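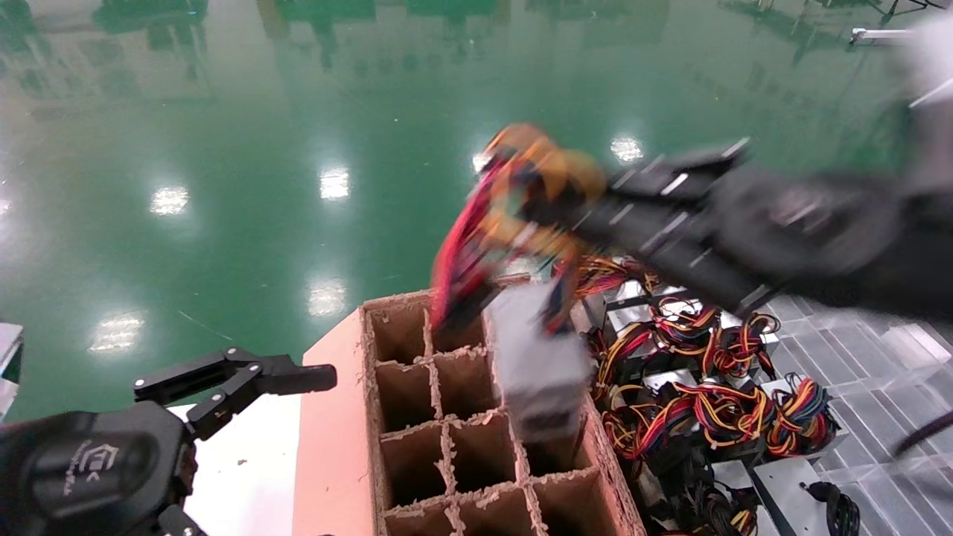 Got a demand letter over a checkout button, anyone else?

mapleandtwine
So I run a tiny online shop (yarn, patterns, a few kits) and last week I opened a fat envelope from an outfit called Joretti. Eleven pages, most of it claim charts, and the short version is they say my "save my cart and email it to me" feature infringes a patent they bought from somebody. They want a license fee and they gave me 30 days to answer. I didn't write the cart feature! It's a plugin, I ticked a box. Has anybody here dealt with them? My gut says throw it in the trash but my husband thinks I should just pay and sleep at night.

dockside_dan
Don't throw it in the trash. Scan it, keep the envelope with the postmark, and write down when you opened it. Then go find the terms for your plugin, because a lot of them have an indemnity section that says the vendor steps in if a customer gets a claim like this. Mine did. Took two emails to get a human but they did take it over.

mapleandtwine
Oh good tip, thank you. The plugin is Barkance, the paid tier. I'm reading the terms now and there is something in section 5 about "third party claims" but it says I have to notify them promptly. Is a week prompt??

dockside_dan
A week is fine I'd think, but send it tonight.

quietledger
I'm going to be the unpopular one. I got a letter like that three years back from a different company and I paid. It was less than one hour with the lawyer I'd called, and I never heard from them again. Everyone on boards like this says fight, and then you ask who's paying for the fight and it goes very quiet.

tomcat_88
And that's how they make their living. You paid, so your name is on the list of people who pay. My brother-in-law's sign shop paid one and got another letter from a new company with the same mailing address the next May.

quietledger
Could be, but mine didn't go like that. I'm only saying what happened to me. I had payroll to make and a sick kid at home and I'd do it again.

tomcat_88
Fair enough. I came in hot, sorry.

Harborlight
Couple of questions for the OP. Does the letter list actual patent numbers? And does it say they've sued anyone, or only that they "may"? Some states have a law about bad faith patent letters, and whether the letter is specific matters a lot under those. Your attorney general's site might have a complaint form too. Mine does, it took me ten minutes.

mapleandtwine
Yes, 3 patent numbers. I looked them up and one of them looks expired?? The filing date is older than my marriage. And it says "our client has successfully licensed this portfolio to over 40 companies" but doesn't name a single one.

Harborlight
Expired doesn't get you all the way out, just so you know. They can still go after the years before it expired, up to a limit. But it does change what a license is worth going forward, which is nothing, so I'd want whoever answers for you to bring it up.

pinecone_retail
We had Joretti too! Same fat envelope. We're in a trade group called Grasthorpe (small sellers, cheap dues) and they keep a folder of these letters from members. When I sent ours in they had some 30 others that were nearly word for word the same, only the shop name swapped out. One had the wrong shop name on page four, lol. They also have a short list of lawyers who'll do a flat fee reply. Ours was from Egger, a little two-person office, and the reply was a page and a half asking for specifics. We haven't heard a peep since, but that was only in the spring so I'm not popping any corks.

quietledger
What was the flat fee, if you don't mind?

pinecone_retail
I'd rather not put it up here but it was more than I wanted and less than Joretti was asking. Message me.

nofusspatents
I'm a retired paralegal, not a lawyer. Please don't call them up to chat. People do it because they want to be nice and explain, and then they say "well yes we do use that feature" on the phone and now it's in somebody's notes. Also don't rush to change your site tonight and delete the old pages. Save copies first, ask the lawyer, then change it.

mapleandtwine
Welp, I was about to call them in the morning. Not calling!

dockside_dan
Ha, glad you posted first then.

mapleandtwine
Update – Barkance wrote back already. They say they've "received similar notices from other merchants" and want a copy of everything, and their legal person will tell me whether section 5 covers me. Still no promise they'll pay. I'm filling out the Grasthorpe form in the meantime and I'll message pinecone about Egger. Husband still votes for paying, for the record.

tomcat_88
Tell him to wait for the plugin people at least. You've got most of your 30 days left.

Harborlight
Seconding that. And please come back and post what Barkance says about the indemnity, I use their free tier and I don't think I even have a section 5.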